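Ernodon Film Forum > World Cinema > Slow films, long films
2 min read | Print | E-mail this thread

Has anyone sat through Ballusus yet?

quillfeather
Saw it last night at the Zimanik. Lovely to look at, in the way a wet car park is lovely to look at. The ferry strike is over in the first reel and after that it's two brothers not speaking in a kitchen. One of them peels an egg. I'd put the egg at 15 minutes.

marrow_and_co
The egg is the best thing in it. The younger brother has just worked out who sold the boat and he can't say so in front of the mother. What did you want, a car chase?

quillfeather
I'd have taken a brisk walk.

old_projector
Siding with quillfeather on this one. Yu-na Yeom's first film, Gil, had the same silences but people did things in between them. This felt like Gil with the middle taken out and the ends stretched to cover the hole. The sound was superb, mind.

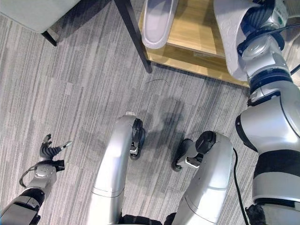
Silver and black on grey carpet.

tansy77
Was the subtitling dreadful for everyone? Ours had the mother saying "I am the harbour's invoice" at the funeral. Half the row laughed and the other half wrote it down.

marrow_and_co
Ours said "I owe the harbour", so you may have had an older print. Quite like the invoice, though.

old_projector
The invoice would explain the last 20 minutes.

marrow_and_co
The last 20 minutes are her paying it back! She rows out, she leaves the keys, she rows home. It's all there if you stop looking at your watch.

quillfeather
I wasn't looking at my watch. I was looking at the man in front, who was asleep, and envying him. Still going back in June for the longer cut, before anyone asks. My sister bought the tickets.

tansy77
There's a LONGER cut?

3,264 views | 2 shares | 10 comments
Share | Print | E-mail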